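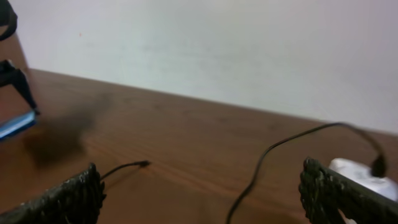 4. Placing the unit and routing the cables

4.1 Before you start

Set the Hestow desk unit on a flat, dry tabletop. A wood surface is suitable if the finish has fully cured. Fresh oil or wax can mark the housing.

You will need the two cables from the accessory bag: the short sensor lead and the long supply cable (335 mm).

CAUTION: Do not connect the supply cable to the outlet until step 7.

4.2 Procedure

1. Wipe the tabletop with a dry cloth. Do not use furniture polish.

2. Lay both cables out flat on the table. Remove any kinks left over from packing by hand.

3. Place the unit with its cable ports facing the open part of the table. Leave 9 cm between the unit and the wall.

4. Push the short lead into port A until it clicks.

5. Push the supply cable into port B. The plug fits one way only. If it does not go in, turn it over and try again.

6. Let the supply cable lie in a wide, loose curve. Do not pull it tight or fold it to take up slack.

7. Connect the supply cable to the adapter, then the adapter to the outlet. The status light comes on within 2 seconds.

NOTE: If the status light stays off, unplug the adapter and repeat steps 5 and 7. If it is still off, see section 9, Faults.

4.3 Securing the cables

Use the adhesive clips only after the unit has been tested. Once pressed down, a clip cannot be moved without losing grip. On painted or waxed wood, use the Nakpan weighted clip (part 196, sold separately).

CAUTION: Keep cables away from the table edge. A hanging cable can pull the unit to the floor.

4.4 Moving the unit

Disconnect the adapter first, then port B, then port A. Hold each cable by the plug. Repeat 4.2 from step 1 at the new location.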